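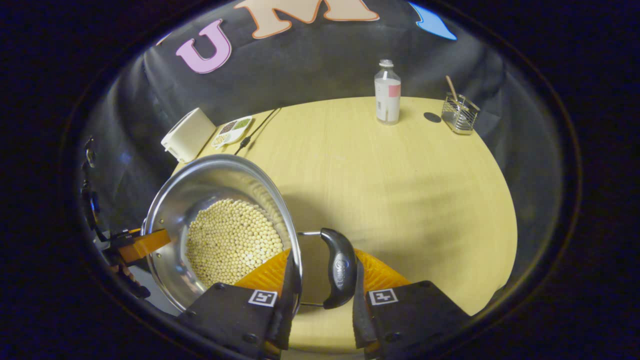

Soybeans, the big pot. Kitchen table, before lunch.

1 Aug 2023

Quick one, have to be out by two and the beans need to go in to soak first. Wanted to get it down while I remember what I did, because in April I wrote nothing and then had to guess the whole recipe over again. Never again. Well, probably again.

Soybeans out of the Lodhi bag, the last of it. Used the stainless pot with the black handle, bit tight for that many dry beans once they swell so will split it into two tonight. Or use the enamel one if Dean ever brings it back. Dean Birkett has had my enamel pot since his sister's birthday. Asked twice. He says it's "in the car."

Plan for the beans –
- pick over, rinse till the water runs clear
- soak overnight, 3000 ml water, fridge becuase it's too hot to leave out
- change water once before bed
- morning: blend, strain, boil, skim
- milk first, then tofu with whatever's left over

Last time I boiled it too fast and it went over the top and under the burner. Smell for a week. Low heat, stand there, do not go and look for the phone.

Coagulant – still have half the box of Zarari, should do. Weighed out 430 g of dry beans for the first batch and that gave a softish block last time, so maybe press it longer. 90 minutes? Did 40ish before and it slumped when I cut it. Tasted good though. Ate it with a spoon standing up.

The little compartment tray is out on the table too. Want to finally sort the seeds and the odds and ends of grain instead of having nine jars with two spoonfuls in each. Still don't know what half of it is. Some of the brown I bought for bread and some is from Mom and she didn't label it either so that's where I get it. If it doesn't sprout on wet paper by next week it goes in the soup.

Also need to wipe the table down properly, there's flour in the grain of the wood from the weekend flatbreads. And coil up the cable, it's been lying across there for days and I keep dragging it with my sleeve.

Trovley called about the blender. Finally. The repair is 3698 with the new jug, which is more than I said I'd spend, but a whole new one is worse and I like mine. Said yes. Pick up after four, bring the slip. WHERE is the slip. Think it's in the blue jacket. If it isn't ready then no soy milk tomorrow and the beans sit another day, they'll survive, change the water again.

Called Lateck about the gas too, on hold forever, music the entire time, gave up. Try in the morning before nine.

Things to get on the way home:
- muslin (old one is more hole than cloth)
- scallions, ginger
- lemons, in case the Zarari is dead
- jar lids
- something for dinner that isnt beans

Keep the pulp this time! Dean's mother does patties with it, pulp and egg and a bit of carrot, fried hard on both sides. She gave me the amounts over the phone and I wrote them on an envelope. Envelope is on the fridge I think. About a cup of pulp to one egg, the rest was by feel.

Didn't sleep much, too warm, fan rattling. Will try it on the floor tonight with a towel under.

OK rinsing now, then shoes, then go. Call Mom from the bus.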